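October 13, 2018
By a staff writer, Pollivville

We use cookies to remember your settings and to count visits. By continuing to read you accept this. Manage choices.

The engineer asked me not to print her name, because her company is small and she does not want to be its voice. She works at Dallusent, where for five years she has tried to make machines do the work that most of us do while thinking of something else. I wanted to know one thing from her: when will a robot clean up my kitchen?

"Not for your birthday," she said. "And please do not ask me which birthday."

We talked for most of an afternoon. She had coffee, I had tea, and I spilled some of it. She took a paper towel and wiped the table, and then she looked at the towel and began to count on her fingers. To see the spill. To know that it is liquid and not a shadow. To choose the towel, to tear it, to press but not too hard, to fold it when one side is full, to stop when the table is dry. "You did not even stop talking while I did this," she said. "For the machine each of these is a separate problem, and some of them are open."

I said that factories have had robots for a long time. She agreed, but she thinks people take the wrong lesson from it. In a factory the part comes always to the same place and turned the same way. If it comes differently, somebody has made a mistake and the line stops. "At home everything comes differently. Your socks are never in the same position two times."

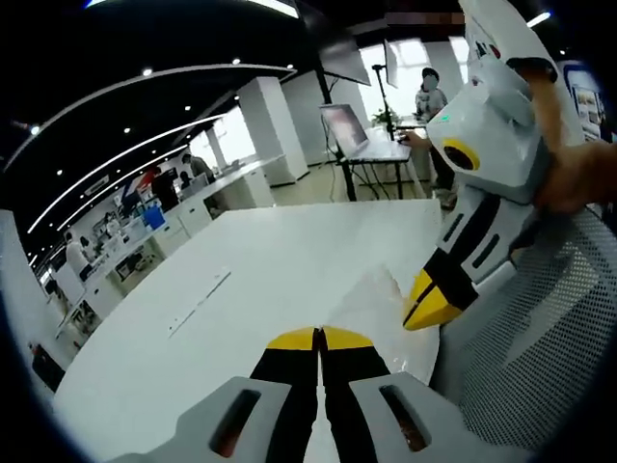 Her opinion is that the hand matters less than people believe. Visitors always ask her about fingers, how many and how strong. She answers that two are enough for a surprising number of chores. You can pick up a cup with two fingers, you can pull a zipper, you can put a letter in an envelope if you are patient. What is missing is the knowledge of what to do next, and this knowledge is in people, who cannot explain it well.

"Ask your mother how she folds a fitted sheet," she said. "She will say, you just take the corners. But if you watch her, she does many small things she never mentions. So we would like to learn from the doing and not from the explaining."

I asked which chores she considers finished. She was quiet for a while. Vacuuming a flat floor, she said, if you count it as finished when the chairs are still in the way. Moving closed boxes from one shelf to another. Mowing grass, with a good fence.

Then she told me about a trial in the stockroom of Plomano, a shop which sells housewares. The task was to take small goods from a bin and place them on a tray, one at a time. The machine made 2722 attempts, and 82 percent of them ended with the right item on the tray. I thought this sounded rather good. She shook her head.

"Imagine a new employee who drops almost every fifth thing. How many days do you keep him?" The manager of the shop was polite about it -- he said it was very interesting -- and he went back to his old way of working on the next Monday.

The failures were not spread evenly. Boxes and cans were almost never a problem. Soft things were bad, and things in thin plastic were the worst.

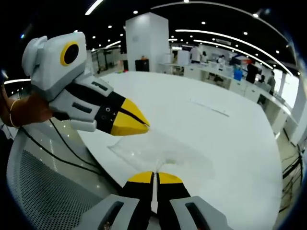 "Clear plastic is my enemy," she said. "It has no shape of its own. The light goes through it, or it jumps off it into the camera, and the computer sees the table or sees a star. And when you touch it, it becomes another object." A child of three has no difficulty with this, she added, although a child of three may also eat it.

She is more hopeful about the shop floor than about the home. A shop can change its shelves and its packages a little to help the machine. In a home the customer will not change anything, and should not have to. She mentioned Mosoti, a laundry business in the next town, where they considered automatic folding of towels. Towels only, all in one size. A good worker there needs much less time for one towel than the 30 seconds the machine was asking for. The owner told her to come back when it is faster, and she intends to.

I asked if she worries about the people who fold the towels now. She said yes, and that she does not like when engineers answer this question too quickly. She has talked with some of these workers. They complained of their shoulders and of the heat, and they also wanted to keep their wages. "Both are true on the same day. I don't have the answer for them. I can only say they have more time than the newspapers tell them."

At her own home she has a dishwasher, twelve years old, and she loads it herself. Her husband loads it wrong, she says. I asked whether a robot could learn to load it correctly.

"From me or from him?" she asked, and went to get more coffee.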